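# Vevadley Tile Floor Care — Frequently Asked Questions

Last revised Sunday, February 17, 2019. Applies to all glazed and polished floor tile sold under the Vevadley name. Natural stone and terracotta are covered in a separate sheet, available from the Kramer counter.

## General

### Which cleaner should I use for weekly washing?

Use a pH-neutral floor cleaner diluted to the strength on its label. Stronger mixtures do not clean better. They leave a film that shows as streaks on gloss glazes, and the film holds dirt.

Do not use:

- wax, polish, or "mop and shine" products
- soap made from oils or fats
- cleaners containing hydrofluoric acid, in any amount
- steel wool or green scouring pads

### How soon can a new floor be washed?

Cement grout needs 72 hours before the first damp mopping and 28 days before any acid-based haze remover. Epoxy grout can be damp mopped after 24 hours. If your installer gave you a longer period, follow the installer.

### My new floor looks cloudy. Is the glaze defective?

Almost always the cloudiness is grout haze, a thin layer of cement left from installation. To check, wet a small area with clean water. If the cloudiness disappears while wet and returns on drying, it is haze. Buff with a dry microfiber cloth first. If that fails and the grout has cured, use a sulfamic acid haze remover such as Favard 8 and rinse twice.

A defect in the glaze does not change when wet. Report it with the lot number from the carton.

## Gloss White Tile

### Why does white gloss tile show footprints when matte tile does not?

A gloss surface reflects light evenly, so any residue breaks the reflection and becomes visible. Matte tile carries the same residue but scatters the light. Footprints that come back within a day of mopping usually mean detergent film. Wash once with plain warm water, change the water every 62 square feet, and dry with a flat cloth.

### Is it slippery?

All gloss tile has less grip when wet. The white gloss series is rated for level interior floors that are kept dry in normal use. It is not rated for shower floors, exterior steps, ramps, or pool surrounds. In rooms with tubs or basins, use a mat with a rubber backing that does not contain dark dye. Dark rubber can stain the grout permanently and, over several months, can leave a yellow shadow on the tile.

### Do shoes scratch it?

Soles alone do not scratch glaze. Grit carried under the sole does. Place a mat at each outside door and sweep or vacuum before mopping. Turn off the beater bar on the vacuum. Scuffs from dark soles are deposits on top of the glaze and come off with a white nylon pad and neutral cleaner.

### How do I clean where the floor meets a molded fixture?

The joint between tile and a molded tub, counter, or basin should be filled with silicone sealant, not grout. Clean it with a soft brush and neutral cleaner. Keep bleach contact under five minutes. Replace the sealant if it has pulled away from either side or if mold has grown beneath the surface. Mold under silicone cannot be cleaned out. 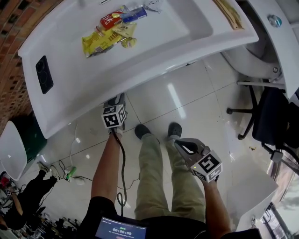

## Grout and Sealer

### Does the tile need to be sealed?

No. Glazed tile absorbs almost nothing, and sealer left on it dries to a sticky haze. Only cement grout needs sealer.

### How often should grout be sealed?

Test it once a year — April is a convenient month in most climates, before windows are left open. Put a few drops of water on the grout. If the grout darkens within five minutes, reseal it. One quart of Favard penetrating sealer covers 104 square feet of floor with standard joints. Wider joints use more.

### Can I change the grout color?

Yes, with an epoxy-based colorant. Strip any existing sealer first. Going from light to dark is reliable. Going from dark to white takes two or three coats and wears unevenly in walkways.

### Why is grout cracking along one wall?

Cracks in a straight line along a wall usually mean the perimeter joint was grouted solid. The floor needs room to move at its edges. Rake out the cracked grout and fill the joint with color-matched silicone. Cracks that run diagonally across the room suggest movement in the subfloor and should be looked at by an installer before any repair.

## Replacement and Ordering

### Can a single tile be replaced?

Yes. Remove the grout on all four sides, break the tile from the center outward, and scrape the old mortar flat before setting the new piece. Wear eye protection. Broken glaze is as sharp as glass.

### Will a new tile match my floor?

Only tile with the same shade and caliber codes will match exactly. Both codes are printed on the short side of the carton. We advise keeping one unopened carton from the original order.

### Is the Sokham border still made?

No. Remaining stock at the last count was 3,557 pieces, sold by the piece while it lasts. Orders for Sokham cannot be returned. Have the shade code ready when you contact the Kramer counter; an order without one is held until the code is supplied.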